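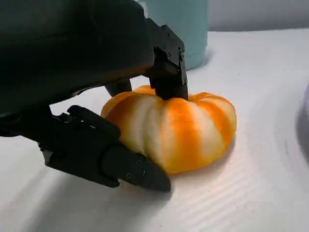

Wrist cam or overhead cam for comparing grippers?

numcombe_naveed
Hey all, I've got two grippers to pick between and I keep going back and forth. One is the Sekus, two fingers with jointed segments, screws into the plates so you can swap the tips. The other is a Fernavness parallel jaw that a friend is selling. My test object is a mini pumpkin, orange and white stripes, and wow is it a pain. Round, ribbed, kind of waxy. I did 70 tries with each one over a couple of evenings in August, and the Sekus came out ahead, 55 good picks, but I don't trust my own scoring. From the overhead camera I can't tell a solid hold from a lucky one!

swati_sobia
What counts as a good pick? If it's just "left the table" then I'd score it all over again. I make mine hang there for 6 seconds before it gets a point.

numcombe_naveed
Left the table, yeah. Guilty. OK, so I moved everything over to the wrist camera last night and I like it a lot better. You get both fingers and the pumpkin in one view, so you can see which rib the lower tip is lining up with before it closes.
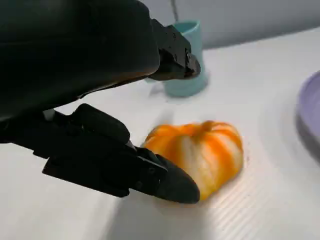 The thing I'm stuck on now is blur. Stuff near the gripper stays pretty crisp, but the edge of the plate on the right goes soft, and I don't know if that's my shutter or the arm being jumpy.

aqeelmalik
Shutter. Add light and shorten the exposure before you touch the arm settings. Also, I'd buy the parallel jaw. Fewer joints, less to go loose.

swati_sobia
Gonna disagree with Aqeel on the gripper. Flat jaws on a lobed thing like that touch at maybe two spots and then it spins on you. I fought that for a whole summer (with tomatoes, but same deal).

aqeelmalik
Put foam on the jaws. Done.

swati_sobia
Foam was gone after 2,000 cycles on mine and the numbers drifted the whole time it was wearing down. Never again.

numcombe_naveed
OK, I'll do the shutter first, then rerun both with the 6 second rule. Does anyone have a tip shape they like for ribbed stuff? Mine taper down pretty narrow and I'm tempted to print something wider.

harpreet_s
Wider, with a little dish in it. I'll dig up my file tonight and post it here.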